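Cahier d'atelier – octobre, ça reprend vers 14 h

Objet : la pédale de distorsion des Hosameo, toujours elle. Plus la caisse du merch, à la fin, pour ceux qui lisent jusqu'en bas. 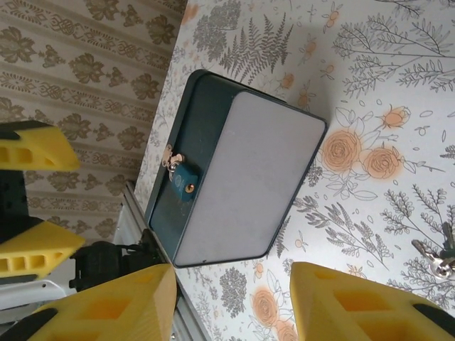
Donc, la pédale. Rapportée hier soir après le concert de Flollville avec ce diagnostic du guitariste : « elle sonne trop propre ». Pour un groupe de hardcore qui a passé la cinquantaine, c'est un motif de consultation urgente. Je rappelle que la même pédale était venue au printemps parce qu'elle sonnait trop sale.

Ouverte à 14 h 20. Intérieur correct, si on aime la bière séchée. Nettoyage du circuit à l'isopropanol, brosse souple, deux passages. Le footswitch a rendu l'âme côté mécanique : il clique, mais il ne commute qu'une fois sur trois. Le type jouait donc la moitié du set en son clair sans s'en apercevoir, et le public non plus. J'hésite à le lui dire.

Remplacé le switch. Remplacé aussi la résistance de 30 k à l'entrée du deuxième étage, qui avait bruni. Gain mesuré avant : rien de cohérent. Après : stable, ça écrête vers 400 mV, à peu près ce que donnait l'autre exemplaire, celui de la Kisum blanche. Bosse à 900 Hz, elle y était déjà, je la laisse. C'est elle qui fait croire aux gens que le chanteur articule.

15 h 40. Essai sur le petit combo. Ronfle. Essai sur l'autre prise. Ronfle moins. Essai sans la guirlande lumineuse de l'accueil. Ne ronfle plus. Qui a rebranché cette guirlande sur la ligne de l'établi ? On en avait parlé.

16 h. L'ampli basse Văduva. Le client veut « le son du premier 45 tours ». J'ai réécouté le premier 45 tours. C'est un haut-parleur crevé, enregistré dans un garage par quelqu'un qui avait manifestement mieux à faire. Je peux crever un haut-parleur, ça prend une minute, mais j'aimerais un accord écrit. En attendant, j'ai changé les deux condensateurs de filtrage, qui fuyaient, et remis un fusible de la bonne valeur à la place du papier d'aluminium. Le papier d'aluminium est scotché page de gauche, pour mémoire.

À 3000 Hz il reste une résonance du coffret. J'ai resserré le baffle, rien. Resserré la poignée : disparue. Une heure pour une poignée. Je facture un quart d'heure, par pudeur.

Divers :
– plus de jacks coudés, en commander
– le fer à souder du fond chauffe quand il veut, ne pas lui faire confiance pour les composants d'autrui
– le larsen dans la salle de répète vient du micro 2, quoi qu'en dise le micro 1
– les Hosameo demandent si on peut leur monter un retour « plus fort que le batteur ». Répondu que la technique n'en était pas là.

Caisse du merch : la clé du cadenas bleu est sur le clou à côté du disjoncteur, et elle y reste. Pas dans une poche de blouson, pas dans un étui de basse. Le jour de Flollville elle a fait l'aller-retour dans une chaussure, et il a fallu vendre les t-shirts à l'appoint, ce qui, avec ce public-là, veut dire à crédit.

17 h 30. Remonté la pédale, quatre vis sur quatre, ce qui ne lui était pas arrivé depuis longtemps. Essai final sur le gros ampli, porte fermée. Le voisin a frappé au mur au bout de deux accords : je note « distorsion conforme ».

Reste à faire demain : piles neuves dans l'accordeur, rappeler pour le haut-parleur, retrouver le potard de volume du combo, qui a roulé sous l'armoire.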